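Padel and table tennis in Ulness: what our group learned about court booking
Course project report, March 5, 2023

1. Background

The sports hall in Ulness has three indoor courts which are shared between padel, badminton and table tennis. Our group wanted to know why the evening hours are always full in the booking list, while the players complain that the courts are often free when they come. The project was made together with the Plakden club, which gave us access to its lists from June.

2. Method

We used 315 bookings from one month. For each booking we wrote down the sport, the hour and if the players had signed in at the desk. After this we gave a short questionnaire to 38 members. Two questions had to be removed, as many members understood them in different ways.

3. Results

Some 100 of the bookings had no sign-in. Most of them were for badminton doubles after 18:00. In the questionnaire, the members answered that they book early "to be safe" and later forget to cancel. Table tennis players cancel more often, but they also play in smaller groups, so it is easier for them to agree.

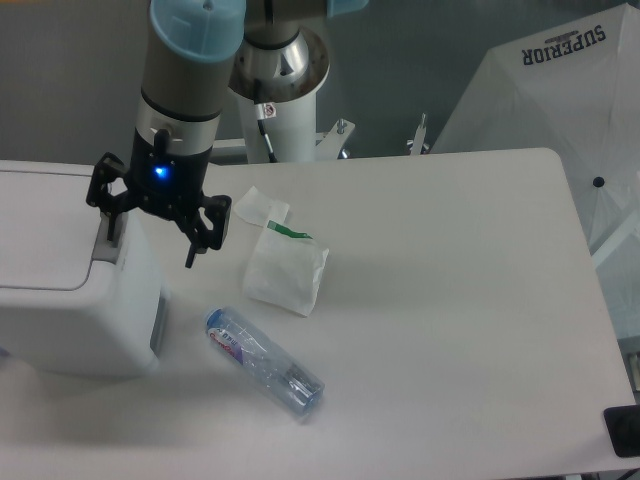

Thérèse Caron remarked at our presentation that a missing sign-in does not always mean an empty court, and that the desk is closed after 20:00. We had not thought about this, and the number should be read with care.

4. Proposal

We suggest that a booking is released when the players are 8 minutes late. The club could test it on one court first.

Comments

Lazaridis: Eight minutes is too short if you come by bus.

Tisto: Did you also ask the juniors? They never get an evening hour.

Lazaridis: Ten would be fine for me.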